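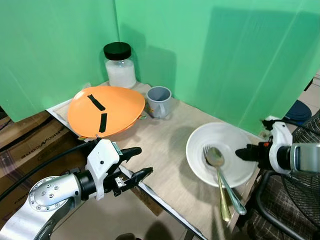 Keeping a Small Pantry: A Talk With Reginald Kowalczyk

Reginald Kowalczyk is 61 and has lived in the same two-room apartment over the Yazzie shoe repair shop for 15 years. His kitchen has one closet in it, four feet deep, and he runs the whole household out of that.

"I shop on Tuesday and I don't go back," he said. "If I forgot onions, we don't have onions."

He learned to store food at Bustum, a bakery supply house where he worked the back room until it closed. Flour came in by the pallet and had to be dated the minute it was unloaded. He still dates everything at home, down to the baking soda, with a grease pencil he keeps on a string inside the closet door.

Moths were the reason he gave up on paper bags. One July he threw out rice, oats and two kinds of flour in a single afternoon. "I washed the shelves with vinegar and I caulked the corners," he said. "Then I bought jars. It cost me 70 dollars and I complained the whole way home."

Salt and sugar he doesn't worry over. "They'll go hard on you, but they won't go bad. Brown rice is the one that fools people - it has oil in it, so buy it small." Whole wheat flour goes in the freezer, and so do nuts. 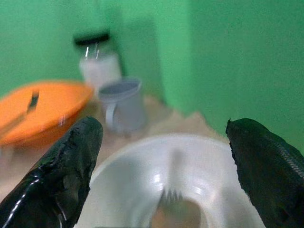 Wovow, his sister, thinks the freezer is overdone and told him so from the next room. She keeps her whole wheat flour in the cupboard, she said, and bakes through a bag before it has time to turn.

"She bakes every other day," Kowalczyk said. "I bake at Christmas."

They do agree on beans. Both buy them dried, and both soak them overnight with a spoonful of salt. Old beans take longer to cook, and he has had a pot go more than 4 hours and still come out firm. Those went into soup.

He plans to put in one more shelf before winter, up high, for the canning kettle. The brackets are already in the hall.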